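4. Setting up your Kerekes room planner for the first time

The planner is at its best once your own room is in it, so let's get you there! Set aside a quiet half hour, and keep a tape measure and a pencil handy.

Before you start

Measure the room at floor level, wall to wall, and then from floor to ceiling. Write everything in centimetres. The planner does accept inches, but it rounds them, and a wardrobe that fits on screen may not fit at home.

4.1 Drawing the walls

1. Open Kerekes and choose New Room.
2. Type the length of the longest wall and press Enter.
3. Carry on clockwise until the outline closes. A soft click tells you it has joined up.
4. Set the ceiling height. New rooms start at 220 cm, so change this if yours is taller.
5. Add doors and windows from the left-hand menu.

Note: if the outline won't close, one of your walls is probably a centimetre or two out. Hold Shift and drag the last corner, and it will snap into place.

4.2 Choosing surfaces

Now the fun begins! The Sasik library comes with 188 wall and floor finishes, and you can give every wall its own (do try something bold, it costs nothing to undo).

1. Click a wall once to select it.
2. Open Finishes and pick a group, such as Tile or Stone.
3. Drag the finish on to the wall.
4. For the ceiling, tilt the view upwards first, then click. 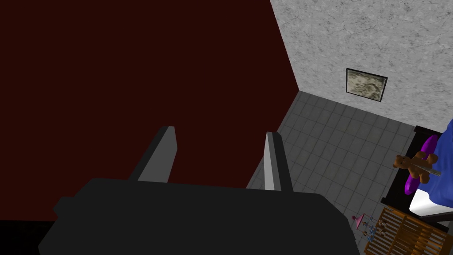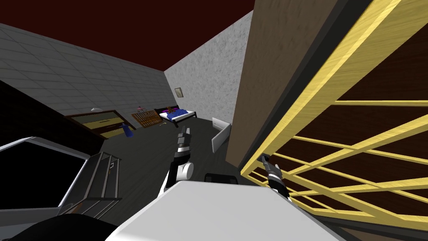

Caution: changing a finish group while a wall is selected clears any colour you have mixed yourself. Save your mix under My Colours first.

4.3 Placing furniture

1. Open the Dekon catalogue and search by type.
2. Drag the piece on to the floor. It turns to face the nearest wall by itself.
3. Use the arrow keys to nudge it 1 cm at a time, or hold Ctrl for 10 cm.
4. Double-click to type exact sizes. A single bed in the catalogue is 100 cm wide, so check it against your own.

Note: small things like cushions and toys sit on whatever is under them. If one floats, press G and it drops down.

4.4 Saving and sharing

1. Choose File, then Save Room.
2. Give it a name you'll recognise later.
3. To send it to someone else, choose Share and pick Trestent format. They can open it in the free viewer and wander about as they like!

Caution: rooms with over 141 objects are slow to open on older tablets. Hide the small items before sharing.

For lighting, including lamps and evening sun, go on to section 5.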